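Thread on the "undiscovered island" piece about Nutsugah that keeps landing in my feed. I've been twice. I have doubts.

1/ First, the numbers. The article says 300 islands in the group. The harbor office map shows 16, and a few of those are rocks with a bird on them. Where do the other ones come from? No source given.

2/ It also says Nutsugah is "a short hop" from Brellau. The ferry took us 11 hours. Going back was quicker, but I wouldn't call that a hop either.

3/ "Untouched beaches." Which ones? The north side is mostly black stones and you need shoes to get in the water. The sandy bit is at Jindgate, and Jindgate has a parking lot, two bars and a line for the showers.

4/ Then the weather. Every travel page says go in August. August is when the wind comes up and the small boats stop running. My guess is somebody copied that from a page on Brellau, which sits on the other side of the strait and gets a different wind altogether.

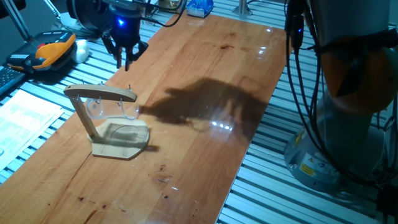 Wood with a reddish-orange grain and a glossy finish. Scratches and dark spots included.

5/ The "ancient craft village" is a street of shops. Nice shops! I bought a bowl. But I asked in three of them how old the village was and got three answers, the oldest being the ferry terminal's age plus a bit.

6/ Population "under 2000, mostly fishermen." More than 2000 people live in the main town alone if the sign on the way in is right. I saw a lot of people fixing scooters and not many nets.

7/ Most of the hotel links in the piece go to Givinby. Same booking site that runs the big banner at the top. Make of that what you like. I compared one room and the guesthouse was cheaper when I called them myself.

8/ Is it a bad place? No. The hill road above Jindgate is lovely early in the morning and the fish soup is worth the ferry. I'd go again, in spring, with thicker shoes.

9/ Someone asked for a source on the ferry time. It's the board at the Brellau dock, last checked 7/5/26. The online timetable says something else and I don't trust it.

10/ If anyone has seen a proper list of the islands with names on it, send it over. I'll post a correction if I'm wrong about the 16.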